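Report on a Visit to the Storby Textile Care and Repair Fair
Submitted to the Cliltcombe Museum Service, Collections Department 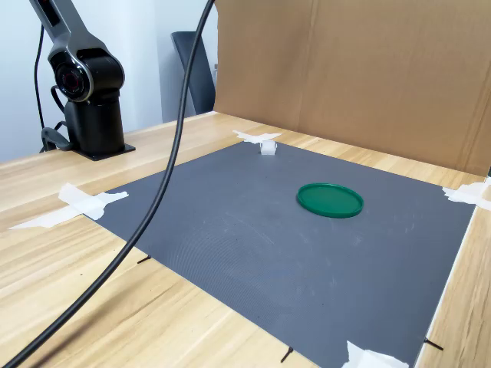 The department was invited to send two members of staff to the fair, held this year in the exhibition halls at Storby on Wed 12 February. The purpose of the visit was to review storage materials for the costume collection, to meet suppliers ahead of the new purchasing period, and to attend the afternoon talks on moth control. Travel and entry costs were met from the training budget.

Storby is easily reached by rail. The station is a short walk from the halls, although the route is poorly marked and the delegation lost some time on the wrong side of the canal. Registration was quick. Coats and bags had to be left at the door, and visitors bringing fabric samples were asked to have them bagged and labeled before entering the main hall. The organizers gave the attendance for the day as 700, and there were 43 stands.

Storage and packing

The larger part of the morning was spent with suppliers of boxes, tissue and padded hangers. Testex showed a long garment box with a drop front, which allows a dress to be slid out on its board without being lifted over the side. The department has 24 dresses at present folded into boxes that are too short for them, and the drop-front pattern would suit all of these. Testex will quote for the full number and for a trial order of three. Delivery is expected to take until the end of March.

Unbleached cotton covers were also on display at several stands. Quality varied a good deal. The better covers had the neck opening finished with a flat seam, and the poorer ones had a raised seam that would press on the shoulder of a fragile garment. Staff brought back two samples for washing tests. Neither supplier could say whether its cloth had been treated before sewing, and the question has been put to both in writing.

Acid-free tissue is now sold by most suppliers in larger reams than we have bought in the past. The saving is modest and the store has little shelf space. No change is recommended this year.

Hjaltested weaving collection

A small loan exhibition from Hjaltested occupied the side gallery. It consisted of household weaving: towels, bed covers, and a group of striped aprons with their original ties. The labels were clear and gave the accession number beside each piece, so that visitors could follow up an item in the printed handlist. Apron 3051 was of particular interest, as the stripe repeats one found on an unprovenanced piece in our own store. The handlist gives the pattern as local to the Hjaltested area. We have written to ask for a thread count and a note of the dyes.

Light levels in the gallery were kept low and several visitors were heard to complain. The delegation found them reasonable once the eye had adjusted, but the type on the labels should have been larger.

Talks

The two afternoon talks dealt with clothes moths. The first covered trapping and the keeping of records, and was largely familiar. The second dealt with freezing as a treatment and was more useful. The speaker stressed the importance of sealing each item in polyethylene before it goes into the freezer, and of leaving it sealed until it has come fully back to room temperature. Our written procedure covers the first point and is vague on the second. It will be revised.

Questions ran over time, and a planned session on mending knitwear was dropped. This was a disappointment, as it was one of the reasons for staying into the late afternoon.

Catering and access

Lunch was served in the lower hall. Seating was short. The elevator was out of service for part of the day, and visitors who could not use the stairs were taken through the loading area by staff, who were courteous throughout.

Actions

Testex quotation to be reviewed on receipt.
Cover samples to be washed and measured before and after.
Freezing procedure to be amended and circulated to store staff.
Reply from Hjaltested to be added to the object file.

Copies of the handlist and the supplier price sheets are held in the department office and may be borrowed on request.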